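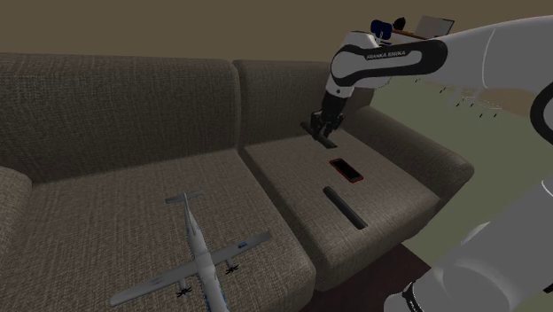 Gollero to stop selling removable sofa covers in July

Furniture maker Gollero will stop selling replacement covers for its older two-seat sofas at the end of July, the company told customers in an email this week. Covers ordered before then will still be made and delivered.

The change applies to sofas in the Cerano range, which was dropped from the main catalogue when the company moved its sewing work to a smaller site in Drustberg. Frames, feet and seat cushions will stay on sale as spare parts.

Fengying Jiang, head of customer service at Gollero, said orders for the covers had fallen to the point where the cloth could no longer be bought in small enough amounts. The mill that weaves it now asks for a minimum run of 600 metres.

"We would be sitting on most of that for years," she said. "People who want a spare set should get their order in now."

A full set of covers takes 6 weeks to arrive. Armrest covers can be bought on their own, but the backrest and seat covers are only sold together. Customers will need the order number of the sofa, which is printed on a label under the left seat cushion. Those who have lost the label can send in measurements instead.

Repair shops say they expect more calls once the covers are gone. Hanyu Yao, who runs an upholstery workshop near Drustberg station, already takes in two or three Cerano sofas a month, mostly with worn seats or split seams on the front edge. She charges by the hour and asks owners to bring only the cushions where they can.

Tianyou Lü, who bought his Cerano second-hand, said he had ordered a set in grey after reading the email. "The frame is fine. I would have kept it another ten years," he said.

Gollero is offering 20 per cent off the remaining covers in its shops, though not online. The discount does not cover the footstool, which had its last covers made in spring. The company has not said whether other ranges will follow.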